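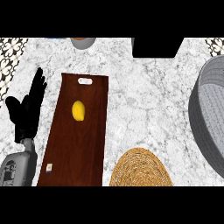

Teretti Court Owners Association
Minutes of the regular meeting, 27 November 2018
Ground floor meeting room, Building 2

1. Call to order
The chair called the meeting to order with a quorum present. The agenda was adopted with one change: the parking item was moved ahead of the lobby item.

2. Minutes of the September meeting
Approved as circulated, with one correction. Under item 5, "supply riser" should read "return riser."

3. Hot water recirculation
The board reviewed the written report from Thevar Mechanical on slow hot water delivery to the upper floors of Building 2. The report gives the cause as an unbalanced return loop and recommends a new balancing valve on the north return riser. The existing pump is rated adequate and will stay in service.
The quote for the valve, fittings and labor is $2751. It does not cover opening or closing the wall at the access point. One owner asked whether the south riser should be done at the same visit. The report does not call for it, and the board declined to add it.
Motion to accept the quote, with wall repair to be priced separately. Seconded. Carried, one abstention.
The water will be shut off for part of one working day. Notice will be posted in both elevators and sent by email.

4. Water meter readings
Unit readings and the main meter still do not agree. The difference for the last billing period was almost 360 gallons, down from the period before. Meva, the billing contractor, attributes it to readings taken on different dates. The board asked Meva to read the main meter and the unit meters on the same date for the next period.

5. Parking
The annual fee for a second space remains $100. Owners who have not returned the vehicle form will receive a second copy. The request to repaint the visitor spaces was held over to the spring budget.

6. Lobby lighting
Two options were presented from the Illari catalog. The board preferred the lower-output fixture but wants the dimmer confirmed as compatible with the existing wiring — the data sheet is unclear on this point. Tabled.

7. Owner comments
Noise from the trash room door on the first floor. The closer will be adjusted.
Question about dryer vent cleaning. Owners remain responsible for the duct inside the unit; the association cleans the shared shaft.

8. Adjournment
There being no further business, the meeting was adjourned. The date of the next meeting will be posted with the agenda.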